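4. Descaling the Treloar Countertop Kettle

Descale the kettle every 80 boils, or sooner if you see white flakes in the water. Homes with hard water may need to do this more often.

CAUTION: Unplug the base and let the kettle cool before you start. Never put the kettle or its base under running water.

1. Lift out the spout filter and set it aside.
2. Pour in 2 cups of white vinegar, then add cold water up to the MAX line.
3. Plug in the base and bring the kettle to a boil once.
4. Unplug it and let the liquid stand for an hour.

Keep the lid closed while the vinegar is hot -- the steam can sting your eyes.
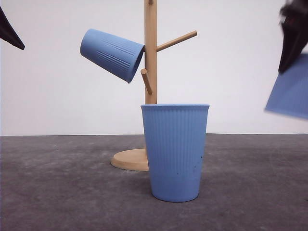
5. Empty the kettle into the sink and wipe the inside with a soft cloth.
6. Fill with fresh water, boil, and pour it out. Repeat until the smell is gone.
7. Rinse the filter under the tap and snap it back into place.

NOTE: Light brown spots left on the floor of the kettle are mineral stains. They do not affect the water. Do not scrub them with steel wool.

If the kettle shuts off early after descaling, see Section 6. Replacement filters are listed under part number 296.

© Treloar Home, Bastinbridge | Contact customer care | Back to top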